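Clip folder

A clip folder (also called a clip file, a spring-clip folder or, in some office supply catalogs, a punchless binder) is a folder of stiff or semi-stiff plastic with a metal fastener attached to its cover, used to keep loose sheets of paper together without punching holes in them. It sits somewhere between the plain paper folder, which holds its contents only by folding around them, and the ring binder, which holds them very firmly indeed but asks for a hole punch first. Clip folders are found in schools, offices, clinics and a great many kitchen drawers, where they tend to gather warranty papers, takeout menus and the instructions for appliances that left the house years ago.

Name

Usage varies a good deal from one place to another, and the same object may be sold under three names in the same store. "Clip folder" is the most common term in everyday American speech. "Punchless binder" is used mainly by sellers who wish to stress that no holes are needed. The word "file" on its own, in the sense of the folder and not the papers inside it, is more usual in British and South Asian English, and it turns up on packaging made for those markets.

Construction

The body is most often made from a single sheet of polypropylene, scored or creased to form a front cover, a narrow spine and a back cover. Polypropylene is a good choice for this because it can be bent back and forth along a crease a very large number of times before it cracks - the same property that makes it useful for the lids of flip-top bottles. Corners are usually rounded, which is kinder to fingers and to the linings of bags.

Surfaces come in two main kinds. A matte or lightly grained cover hides scratches and doesn't slide much on a desk. A glossy cover shows its color better, and shades such as teal, cherry red and deep blue have long been favorites, but it picks up fingerprints and can slip on a smooth surface like polished stone or glass.

The fastener is a strip or lever of plated steel, fixed to the plastic with rivets. In the lever type, a long arm swings out to release the pressure and swings back to press the papers down. In the spring type, the user squeezes or lifts a bar to open it. Both rely on pressure along one edge of the stack, and both leave the other three edges free, so that pages can be turned or leafed through while they are held.

Capacity

Makers generally state capacity in sheets of ordinary copy paper, and the numbers should be taken as a friendly guess. The Wullitz Slim, a lightweight model sold mostly to students, is rated by its maker for fewer sheets than most people try to put in it, and overfilling is by far the most common reason a clip folder stops working well. As the stack grows thicker, the clip has to open wider, the middle sheets are gripped less firmly than the outer ones, and the covers no longer lie flat. The papers then bow upward when the folder is opened, and the lower corners, which have nothing holding them, are the first to crease.
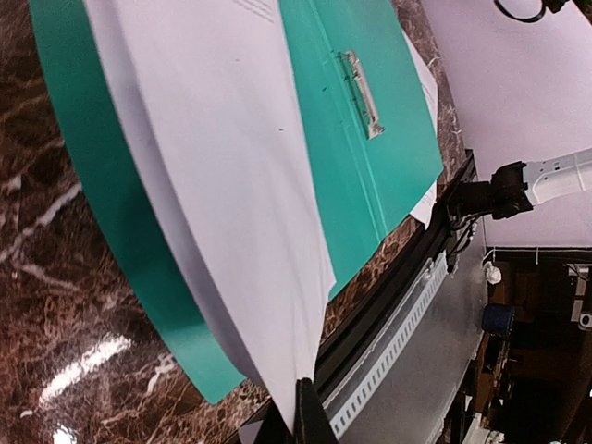 One reader of an earlier version of this article wrote in to object that the capacity printed on the label matters much less than how the folder is carried, and that a half-full one held by its open edge will crumple more pages in a single afternoon than a bulging one kept flat on a shelf. It is a fair point, and the usual advice about handling bears it out. A clip folder is best picked up by the spine, or with one hand flat beneath the back cover, so that the weight of the paper rests on the plastic and doesn't pull against the clip.

Alignment matters too. Sheets should be tapped square on a table before the clip is closed, along the bound edge first and then along the top. If they are put in a few at a time, the stack tends to creep sideways until a strip of white paper peeks out past the cover, and it is this strip that becomes gray and dog-eared with use. Mixing paper sizes has much the same effect.

Manufacture

Larger makers cut the bodies from rolls of extruded plastic sheet, crease them with heated bars, and rivet the fasteners on at a separate station. Billari, which began with cardboard document cases and moved to plastic later, packs its clip folders in cartons of 2000 for wholesale buyers, while Mathur supplies schools in smaller cartons of 1000 with the colors mixed. The Starkness catalog lists its standard letter-size clip folder as item 329, a number that has outlived several changes to the clip itself.

Care and repair

Plastic covers can be wiped with a soft cloth and a little dish soap in warm water, with the papers taken out first and the clip dried well afterward so that it doesn't rust around the rivets. A cover that has taken on a curve can often be coaxed flat by leaving it empty under a few heavy books for several days. Direct heat is not recommended. Loose rivets are harder to mend, though a small nut and bolt will do the job well enough if looks are not important.

See also

Clipboard
Report cover
Ring binder
Treasury tag

Page last edited 02/05/2021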